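Home News Reviews Previews Newsletter Forum About

The Save Point, 08/04/2020

Tenach has a demo, and I have lost a lot of sleep to it

Hello again, and sorry for the gap between letters. I had a big tidy roundup planned for this one, and then Skoltbridge put out a demo of Tenach with no warning at all, and the roundup went straight in the trash. You're getting Tenach. I'll do the roundup next time (maybe).

If you missed the first trailer, Tenach is the one with the flooded mining town and the little cable cars. You play a line inspector who has been sent up the valley to get the cars running again, and you do it one station at a time, with the water creeping up below you every night. It's slow. I know slow puts a lot of you off, and I got the letters after I spent half of last year's October issue on a train game, so feel free to skip down the page. I'll be here talking about cables.

The demo gives you the first 3 stations out of 18. That sounds stingy but it took me a whole evening, and then I started over and took a completely different route up the east side, which I hadn't even noticed the first time. There's a ladder behind the pump house. Go up the ladder! I walked past it over and over because I was busy trying to wedge a door open with a bucket.

What I love is how much of it you do with your hands. You don't press a button and watch a bar fill. You pull the brake lever down with the stick, hold it there, and let it out a bit at a time, and if you let go too fast the car swings and everything on the shelves inside ends up on the floor. I dropped a full crate of lamp oil into the valley doing this and had to finish the night in the dark. I was so annoyed, and I also kind of wanted to do it again.

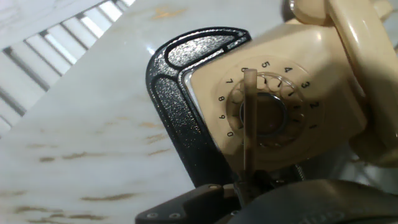

Skoltbridge's puzzles have always been a bit fussy, going back to Skodard, and Tenach keeps that up. The stations talk to each other by code, and you enter each code by hand on a machine that takes its time. If you've ever used an old rotary phone, with the finger wheel and the numbers peeking out through the holes, you know the feeling: one digit, wait, next digit, wait, and if you mess up near the end you start over. Some people are going to hate that. I got to the point where I was muttering the codes to myself while I made dinner. The one for the second station is 255, which doesn't spoil anything, as it's painted on a wall right next to you when you arrive.

Now for the grumbling. The map is terrible. It's a folded paper thing your character holds up, very charming for the first ten minutes, and it blocks the whole view and doesn't mark where you are. I get what they're going for, but I'd take a plain pin on it in a heartbeat. The text is tiny too, at least on my TV, and I couldn't find any way to make it bigger. And the game only saves when you sleep, so if your cat steps on the power strip (hi, Jin, yes, this is about you) you lose the whole night's work.

On my old laptop it ran fine with shadows turned down. With them turned up it dropped to 15 frames a second whenever it rained, and it rains a lot in Tenach. I'm hoping that gets sorted out before the full release. There's still no date for that, by the way, and the end screen of the demo only says "see you up the line."

Progress from the demo does carry over, according to that same screen, so hang on to your save file if you want to keep what you've done. Mine has a cable car full of broken plates in it and I'm keeping every one.

A few of you asked whether you need to play Skodard first. I don't think so. There's a song on the radio at the first station that I'm pretty sure comes from the Skodard credits, and that's the only link I found. If you find another one, hit reply and tell me, and let me know if you got that pump house door open. I still haven't.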